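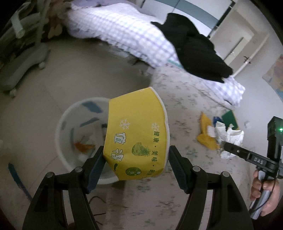 Most advice on getting a household ready for an amusement park, and cleaned up after one, is written by people with something to sell you. I've been through a lot of it this year, between the sites that want you to buy a special backpack and the ones that want you to freeze things, and I tried what I could stand to try in my own kitchen and laundry room. Some of it works. A good deal of it is the same tip copied from page to page with the words moved around. Take the rule that you must never use paper for park snacks. A paper bowl like the yellow one with the pineapple on its side is perfectly good for dry cereal or pretzels on the drive, and you throw it out in the parking lot. The hard plastic snack box I was told to buy comes home sticky and rattles around the back seat until spring.

Frozen water bottles

The tip says to freeze your bottles solid the night before so they do double duty as ice packs. Fine, until somebody is thirsty at opening time and has a brick to suck on. Fill them a third of the way, lay them on their sides in the freezer, and top them up with tap water when you leave. You get a cold drink right away and a bottle that stays cool into the afternoon. Leave the cap loose while they freeze. Check the park's rules before you do any of this, because some gates turn away outside drinks and some only object to glass.

Sunscreen on shirts

I don't believe in the baking soda paste. I gave it three tries on white collars and got a white collar with a yellow stain and some grit. Plain dish soap did better. Rub it in dry, leave it for about 30 minutes, and wash in the hottest water the label allows. Do not use chlorine bleach, which can turn the mark rusty. And look before you put the shirt in the dryer. If the stain is still there, go around again.

Shoes after the log ride

Rice does nothing for shoes that I can see except get into the toes. Newspaper does work, but only if you change it, and the people who recommend it tend to leave that part out. Pull the insoles and laces, stuff the shoes, change the paper at bedtime, and again in the morning. Stand them near a fan. I would not put them on a heater or in the dryer, whatever the label says about "low," having seen what that did to the glue on one pair.

Clotilde Sabatier wrote in to say she packs a second pair of socks per person in a bread bag, then puts the wet pair in the bag for the ride home. I expected nothing from this and have done it ever since.

Ponchos

You'll be told to save the thin park ponchos and reuse them. I tried. They stick to themselves, they smell if put away damp, and they tear at the neck the second time on. If you insist, hang them over the shower rod until completely dry, dust the inside lightly with cornstarch, and roll them. My view is that a cheap rain jacket from the back of the closet beats any of them, and you already own it.

Refillable souvenir cups

These are the cups with the long straw and the lid that never quite comes clean. The Drokska cup we have smelled of orange soda in January, and it hadn't left the cupboard since summer. Warm water with a spoonful of baking soda, left overnight, fixed the cup but not the straw. For the straw you need a thin bottle brush or a pipe cleaner doubled over. Denture tablets get recommended everywhere. They helped a little, and so did simply leaving the lid off. Stop storing it with the lid on and most of the problem goes away.

Whether the cup saves you money is another matter. If you go once a year, work it out on the back of an envelope before you get to the counter.

The cooler

Ha-neul Ban swears by charcoal in an old sock to keep a stored cooler from smelling. Jarlath Ó Gríofa says that's nonsense and that a dry cooler doesn't smell in the first place. I'm with Jarlath. Wipe it out with vinegar and water, dry it with a towel, prop the lid open with a wooden spoon for a day, and then put it away with the lid still cracked. The drain plug is where the gunk hides. Take it all the way out and scrub the threads with an old toothbrush.

Labels that survive a day

Permanent marker on a plastic bottle comes off with sunscreen on your hands. Clear packing tape over the marker holds longer. I was sent a pack of Comadgate name stickers to try and they were fine, no better than the tape. For a small child, write your phone number on the inside of the wrist and paint over it with liquid bandage. Patch test it first, and don't count on it after a wave pool.

Tips I'd skip

Dryer sheets rubbed on the legs for chafing. Hairspray on ink from the hand stamp, when soap and patience will do it. Hiding your car key in an empty lotion bottle, a trick every thief must have read by now.

Filed under: Home & Laundry > Day Trips

Home | Kitchen | Laundry | Garage | Ask Us | Search

You may also like
Do You Need a Cooler With Wheels?
Getting Funnel Cake Grease Out of Denim
Ye-ji Ahn on Packing Lunch for a Crowd
The Uchida Thermos, One Year Later
Car Seats and Melted Candy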